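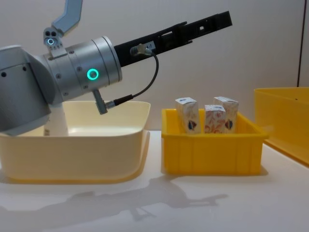

4 min read

I bought a big cream plastic tub in the first week of February and I have used it every day, so I am going to write about it. If you came for the allotment posts, they will be back when the ground is fit to dig.

The tub came from the hardware shop in Vurnham, the one next to the closed bank. It holds 53 litres according to the sticker, which I have peeled off. It is rectangular with rounded corners and the sides slope in a bit towards the bottom. It has no lid and no wheels. They had a grey one too, but cream was cheaper and I prefer to see the dirt.

For years I sorted things in cardboard boxes. A box is fine until you put something damp in it, and in our house something damp always goes in. The last one gave way on the stairs with the picnic things in it. I picked up forks for the rest of the morning and decided to get something that would last.

The first job was the cupboard under the stairs. I had been putting it off since we moved in. My method was to put the tub on the table, fill it from the cupboard, and not go back for any more until it was empty again. That sounds slow and it was. It took three evenings. But I have tried it the other way, with everything pulled out on to the floor at once, and you end up stepping over it for a week and then shoving it all back in.

Having it up on the table made more difference than I expected. I have a bad back and I used to do this sort of thing kneeling on the hall carpet, with a cushion if I remembered. With a tub that size on a table of normal height, you are reaching over the rim and down into it, which is comfortable if you are about my height and less so if you are short. My sister is short and she moved it to a chair.

What came out of the cupboard, in no order: extension leads, a tin of boot polish that had gone solid, two left-hand gardening gloves, the instructions for a boiler we no longer have, a good torch, a great many carrier bags, candles, and a jigsaw. The jigsaw says 1000 pieces on the lid. I have taken its word for that and given it to the church sale.

The leads were the worst of it. They were in one knot with the Christmas lights and a washing line. I tipped the whole lot into the tub and worked at it from the loose ends, and because the sides kept it together I could leave it and come back. On the floor it would have spread. Each lead is now coiled and tied with a bit of garden twine, and I have written on a luggage label what it is for. Two of them I could not identify. I have labelled those as well — one says "black, long" and the other says "black, short".

After the cupboard I gave the tub a scrub in the yard and it came up clean. I used washing-up liquid and a stiff brush. It has one scuff on the outside now from the gatepost, and that will not come off.

Then Hamisi Mfinanga from up the road saw it drying against the wall and asked if he could borrow it to carry his potting compost through the house. I lent it and it came back cleaner than it went, with some leeks in it. He told me he has used the same kind for years and the thing to watch is the weight. A tub this size will hold more than you can lift. He fills his to a third for soil and half for leaves, and only ever to the top for laundry or blankets. I had already found this out with the books, but it was useful to have it put in plain terms.

He also said not to carry it by one end, even if it is only a short way. The rim is strong enough if two hands are under it on opposite sides, but if you drag it along by one edge the plastic will whiten at the corner and then one winter it will split there. I have been lifting it properly since.

Things I have tried it for so far:

Sorting the cupboard. Very good.

Soaking the oven shelves. Good. They lie flat, which they never did in the sink. Half fill it where it is going to stay and do not try to move it afterwards.

Washing jumpers. Fair. There is plenty of room to press them about, but it takes a lot of water and emptying it down the outside drain was a cold job.

Carrying shopping in from the car. Poor. Everything slides to one end and you cannot see your feet.

Storing blankets. I would not, without a lid. They get dusty, and the cat gets in.

I did look at the tubs with lids. Lukumay's on the Canau road have them, and they stack, and if I wanted to put things away in the loft I would buy those. For working out of, I think a lid is a nuisance. You take it off and then you have to find somewhere to put it.

Next is the kitchen drawer, and after that the shed. The drawer will be quick. The shed I am not looking forward to, as there are tins of paint at the back from the people before us and I will have to find out where the council wants them taken. If anybody in Vurnham has done this lately, leave a comment and tell me whether you need to book.

I may get a second tub before I start on the shed. With one, you have to stop and decide about every single thing as it comes out. With two I could put the rubbish straight into the other and carry it through to the bin when it was full. The shop had three left when I went in on Friday's errands for twine, all of them cream, and they do fit inside one another, so it would not take up any more room in the hall.

The luggage labels were from the post office. Get the ones with the string already on.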